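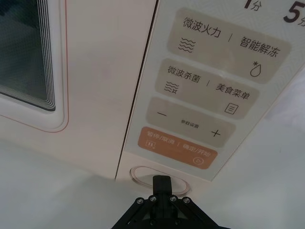

Uswood appliance door test

The Uswood appliance door test is a procedure for comparing robot grippers on the push-button door releases of household microwave ovens. It was drawn up at the Uswood workshop to choose an end effector for a kitchen arm, and has since been used to compare wrist cameras and arm controllers. The test covers the press alone. Pulling the door open, loading and closing are scored under separate procedures.

Background

Earlier comparisons at Uswood relied on pick-and-place tasks with blocks and cups. These gave little information on how a gripper behaves when it has to push on a fixed surface with its fingers closed. A release button sets a different problem: the force runs along the fingers, the contact area is small, and a fingertip that slides off the button may strike the housing or the control panel.

Target

The target is a white or cream microwave oven standing on a pale, flat surface. It has an oval release button low on the front, below the control panel. The panel carries Chinese labels, among them 微波火力 (microwave power) and 智能解冻 (smart defrost), on beige-grey button zones, with an orange zone at the bottom for 暂停/取消 (pause/cancel) and 确定/开始 (confirm/start). Any contact with the panel is recorded as a fault, whether or not a function is selected.

Procedure

The gripper is closed before the approach and remains closed until the arm has withdrawn. Each trial starts from a fixed rest pose. The wrist camera locates the button, the arm moves to a standoff point in front of it, and the controller then advances the fingertips along the approach line until a force limit is reached or the travel limit is exceeded. 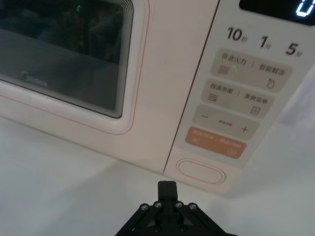

Closed gripper fingers and the oven front, seen from the wrist camera. The oval release is below the orange button.

A full run consists of 100 presses at each of 16 start poses. A press is counted as valid if the latch releases on the first contact and the fingertips do not leave the oval. Second attempts are logged but not scored.

Equipment compared

Two grippers have been through the full procedure. The Cumach has narrow fingers with square tips and a stiff linkage. The Stimach has wider, padded tips and a small amount of play at the finger joints. Both were run on the same arm with the Gentile controller. Control software was left unchanged apart from the tool length and the tool mass.

Results

The Cumach gave the higher share of valid presses. Most of its faults were lateral misses at steep approach angles, where the tip met the rim of the button. The Stimach tolerated larger position errors, but its pads bent under load and the travel limit was often exceeded before the latch released. In the first Stimach run, 669 presses were completed before a pad split. The run was repeated in full with new pads.

Camera exposure had a measurable effect with both grippers. The pale button, housing and worktop offer little contrast, and long exposures removed the thin outline used to find the oval. A fixed short exposure was adopted for all later runs.

Limitations

The test uses a single button shape and height. It does not measure wear over the life of a fingertip; a separate endurance schedule of 2000 presses is used for that purpose. Results from ovens with handle doors are not comparable.

See also

Uswood drawer test
Wrist camera calibration
Force-limited approach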